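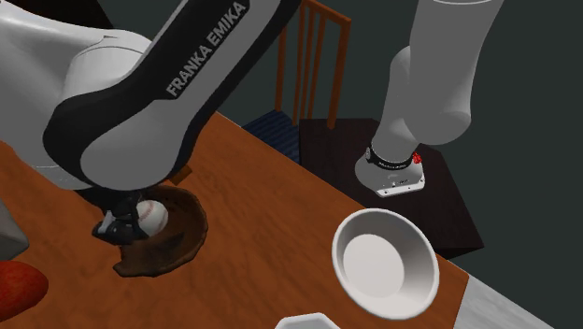 A computer-made robot arm, with its gripper just above a baseball in a glove.

Can a robot tidy my room yet?

I get asked this a lot, mostly by kids who have just been told to tidy their rooms. The short answer is: a bit of it, slowly, and you would still have to finish the job yourself. Sorry!

The long answer is more fun, so grab a snack.

First, think about how you pick up a ball. You look at it, your hand goes out, your fingers squeeze, up it comes. You were probably thinking about lunch the whole time. A robot can't do it like that. It has to work out which bit of the world is ball and which bit is table, and how far away the ball is. Then it has to bend every joint in its arm by the right amount so the gripper (that's its hand) ends up in the right spot. Get one joint a little bit wrong and the fingers bump into something, or close on nothing at all.

And that's an easy ball, sitting in the open. Chores are hardly ever like that. Your stuff is inside things, under things and behind things. 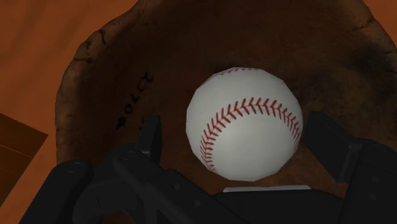 Folance Junior, page 16

So let's talk about picking things up when they're inside something else. A ball sitting in a hollow has sides all around it, and the gripper's fingers have to fit down between the ball and those sides. Try it at home with a tennis ball in a cereal bowl. Use only your thumb and one finger, and keep them pointing straight down. It's fiddly, isn't it? Now try it wearing oven mitts, because many grippers can't feel things nearly as well as your skin does.

A lot of robots start learning this sort of job in a simulation, a pretend world inside a computer. It's a bit like a video game, with pretend tables and pretend fruit, and rules for how things fall and roll. I love this part. If the robot drops a pretend mug, there's no mess to sweep up! You press a button and the mug is back on the table. When I visited the Plelby workshop in May, their program had practised one pick-up job 1005 times, and it managed it properly 202 times. I was a bit shocked, but the people there were very cheerful about it. They'd had a much worse score the week before.

The tricky bit comes when you swap the pretend kitchen for a real one. Real bowls slide. Real apples have soft spots. Real balls squash a little when you pinch them, and somebody has always moved the chair.

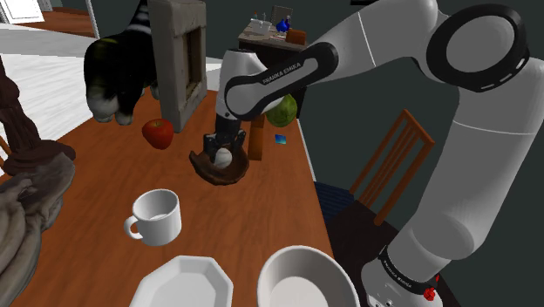 Then there's the question of knowing what goes where. You know an apple belongs in the fruit bowl and a mug belongs in the cupboard, and you know not to "tidy" the cat. A robot has to learn all of that, and every family does it differently. At my place the baseball lives in the laundry for some reason.

So which chores can machines do now? Dishwashers and washing machines are very good at washing, but you have to load them. Robot vacuums do a decent job on floors, until they meet a sock. In factories, robot arms can move the same part to the same spot all day long, as long as the part turns up in the right place. Clearing a messy table in a house the robot has never seen before is much harder. Some robots can do some of it. I wouldn't hand one my favourite mug.

Want to be the robot? Get 2 people and a table with a few unbreakable things on it. One person is the robot and shuts their eyes. The other gives orders, using only words like "left", "forward", "down" and "close". See how long it takes to put a ball in a bowl. My best go took so long that my tea went cold.

Next issue I'll be looking at why folding a T-shirt is so hard for a machine. Bring a T-shirt.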